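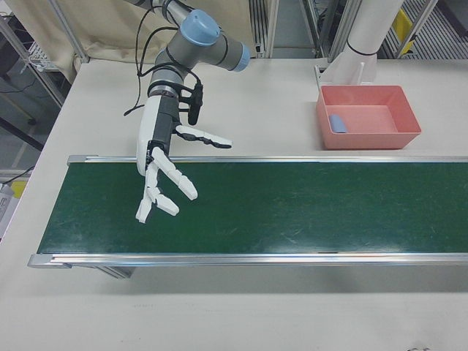

Mano blanca y negra sobre la cinta verde oscuro.

Lista de revisión de seguridad del local, con comentarios
Centro de aficiones Jugah, planta baja y altillo
Revisión hecha el 9 de mayo de 2022
Revisa y comenta: Hidayah Latuheru

Antes de empezar, gracias a todos los que dejasteis las notas en el cuaderno de la entrada, que me las leí enteras con un café y me han ahorrado muchas vueltas. He seguido el orden de siempre, de la puerta hacia dentro, y he escrito un comentario en cada punto aunque estuviera bien, que ya sabéis que a mí un simple «correcto» me sabe a poco.

1. ENTRADA Y SALIDAS

1.1 La puerta principal abre hacia fuera y sin llave desde dentro: SÍ
Va muy suave desde que se engrasó. Por favor, no volváis a sujetarla con la maceta del ficus, que entre la maceta y el paragüero se queda un paso estrechísimo y el pobre ficus ya ha perdido bastantes hojas.

1.2 Salida trasera libre de obstáculos: NO
Había dos bicicletas y una caja de revistas para el rastrillo. Las bicicletas ya están en el patio. La caja pesa como un muerto, así que la he arrimado a la pared y necesito a alguien con mejor espalda que la mía para subirla.

1.3 Luz de emergencia encima de cada salida: SÍ, con reservas
La de delante, perfecta. La de atrás enciende al pulsar el botón de prueba, pero se apaga enseguida, y debería aguantar bastante más. Batería pedida a Dultel.

1.4 Felpudo fijo y sin bordes levantados: SÍ
El nuevo es feo, lo reconozco, pero no se mueve ni a patadas.

2. EXTINTORES Y AVISOS

2.1 Extintores en su sitio y con la aguja en verde: SÍ
El del taller de encuadernación estaba detrás de un rollo de tela de tapizar. En su sitio estaba, sí, pero quien no lo supiera no lo habría encontrado nunca. He movido el rollo.

2.2 Etiqueta de mantenimiento al día: SÍ
La próxima visita toca en octubre. Lo he apuntado en el calendario de la cocina con rotulador gordo.

2.3 Manta ignífuga en la cocina: SÍ
Colgada junto a la nevera, y con la funda limpia, ¡qué alegría!

2.4 Plano de evacuación visible: NO
El del altillo sigue siendo el antiguo, de cuando el cuarto Hirkgate era un almacén y no la sala de costura. Hay que imprimir el bueno y plastificarlo.

3. ELECTRICIDAD

3.1 Cuadro accesible y con los circuitos rotulados: SÍ
Los rótulos a lápiz se van borrando. Los repasaré yo misma la próxima vez que venga con las gafas buenas.

3.2 Regletas sin conectar unas a otras: NO
Y mira que lo hemos hablado veces. En la sala de costura encontré una regleta enchufada a otra, con las planchas en la segunda. Una plancha consume muchísimo, y dos a la vez por el mismo cable no las quiero ver. De momento se plancha de una en una y en el enchufe de la pared, junto a la ventana.

3.3 Cables en buen estado: SÍ, salvo uno
El flexo de la mesa de acuarela tiene la funda pelada cerca de la base. Lo he retirado y le he puesto una cinta roja. No lo rescatéis, por mucho cariño que le tengáis.

3.4 Diferencial probado con el botón: SÍ
Saltó a la primera. Perdón a quien estaba escuchando la radio.

4. SUELOS, ESCALERA Y ALTILLO

4.1 Peldaños con banda antideslizante: NO
Faltan en 6 peldaños, todos en el tramo de arriba. El rollo que sobró de la otra vez no alcanza, de modo que habrá que comprar otro, y ya puestos, del ancho, que agarra mejor.

4.2 Barandilla firme: SÍ
Me colgué de ella con todas mis ganas y ni se inmutó.

4.3 Iluminación de la escalera: SÍ
El interruptor de abajo tiene la tapa un poco suelta. Basta con apretar el tornillo.

4.4 Estanterías ancladas a la pared: SÍ, con reservas
La estantería Lerndale, la alta de los puzles, está anclada solo por un lado. Las cajas más pesadas las he bajado a la balda inferior. Agradecería que siguieran ahí hasta que pongamos la segunda escuadra.

5. BOTIQUÍN

5.1 Contenido completo y sin caducar: NO
Faltan gasas, y el suero estaba caducado. Tiritas tenemos para parar un tren: una caja entera de 74, de las pequeñas. Si alguien pasa por la farmacia, que traiga también un rollo de esparadrapo y guarde el tique.

5.2 Teléfonos de urgencias a la vista: SÍ
Los he vuelto a escribir en grande, dentro de la tapa.

6. COCINA Y ASEOS

6.1 Agua caliente a temperatura segura: SÍ
Sale templadita tras unos 20 segundos de paciencia.

6.2 Productos de limpieza en su armario: SÍ
Todos en su envase original. Gracias de corazón a quien tiró aquella botella de refresco con lejía dentro, que me quitaba el sueño.

6.3 Suelo del aseo seco: NO
Gotea la llave que hay bajo el lavabo. Puse un cubo y avisé al fontanero, que viene esta misma semana. Entretanto, si veis el cubo por la mitad, vaciadlo.

PENDIENTE, POR ORDEN DE PRISA

Regletas de la sala de costura
Bandas antideslizantes de la escalera
Batería de la luz de emergencia trasera
Segunda escuadra de la estantería Lerndale
Gasas, suero y esparadrapo
Plano del altillo
Caja de revistas (¡voluntarios con buena espalda, por favor!)

Quien arregle algo, que ponga sus iniciales y la fecha al lado, en la copia que cuelga junto al perchero. El bolígrafo está atado con un cordel y os pido que siga atado.

Un abrazo,
Hidayah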